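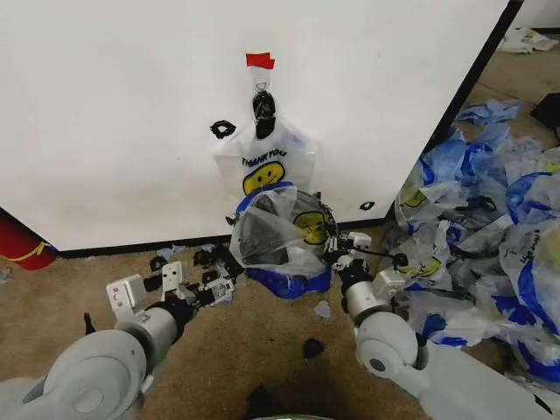

Puesto de bolsas: la bolsa colgada en el panel y otra en la pinza derecha.

Jornada de puertas abiertas de Nidport – Preguntas frecuentes

Última actualización: 18 de marzo

¿Qué se puede ver en la visita?
El recorrido pasa por cuatro puestos. El más solicitado es el de manipulación de bolsas de plástico, con un robot de dos brazos. Los otros tres están dedicados a clasificación de piezas, plegado de tela y apertura de cajas. El orden cambia según el grupo.

¿Cuánto dura?
La visita completa dura hora y media. En el puesto de bolsas se pasan 16 minutos, preguntas incluidas.

¿Cuántas personas entran por grupo?
Hasta 36, repartidas en tres subgrupos. Si venís con un centro escolar, enviad la lista de nombres antes de la visita.

¿Por qué bolsas de plástico?
Una bolsa fina cambia de forma cada vez que se toca, y eso complica mucho el agarre. Con una caja rígida el robot puede calcular dónde poner los dedos; con una bolsa tiene que corregir sobre la marcha. Además son baratas y se gastan muchas.

¿El robot trabaja solo o lo maneja alguien?
Depende del pase. En unos lo dirige un operador y en otros funciona en modo autónomo. El guía lo indica al empezar cada demostración.

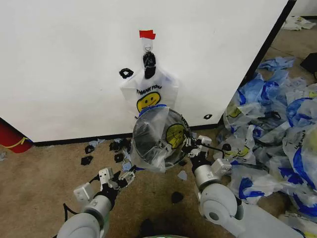
El aro con la bolsa transparente, sujeto por la pinza derecha.

¿Para qué sirve el aro?
Mantiene abierta la boca de la bolsa. Así se puede sujetar por un borde firme y el plástico queda extendido.

¿Qué hace la otra pinza mientras tanto?
Los dos brazos no siempre actúan a la vez. Mientras uno sostiene el aro, el otro puede esperar abierto, listo para acercarse al plástico.

¿Se reutilizan las bolsas?
Las que siguen enteras, sí. Las rotas y los recortes se recogen al cerrar el puesto y van al contenedor de plásticos. Durante los pases no se barre: es normal ver restos en la moqueta.

¿Puede fallar una demostración?
Sí. A veces la bolsa se escurre o se rasga. En ese caso se repite el intento una vez y, si no sale, se pasa a las preguntas.

¿Se puede tocar el robot?
No. Hay que quedarse detrás de la línea del suelo mientras los brazos tengan corriente. Al final del pase se deja manejar una pinza suelta, desconectada del robot, en la mesa de Heiskanen.

¿Se pueden hacer fotos?
Sí, sin flash. Para grabar vídeo hay que avisar al guía.

¿Quién guía las visitas?
Tudor Mihăilă lleva los grupos en español y en rumano. Mārtiņš Butkienė se ocupa de los grupos en inglés y de las consultas técnicas.

¿Hay edad mínima?
Diez años. Los menores de 14 deben venir con un adulto.

¿Cómo se llega?
La entrada es por la calle Clornulness, junto al aparcamiento de bicicletas. El acceso es a pie llano. No hay aparcamiento para autobuses – pueden parar en la puerta para que baje el grupo.

¿Qué pasa si no puedo venir?
Responded al correo de confirmación y liberamos la plaza. Las reservas hechas en enero siguen siendo válidas y no hace falta repetirlas.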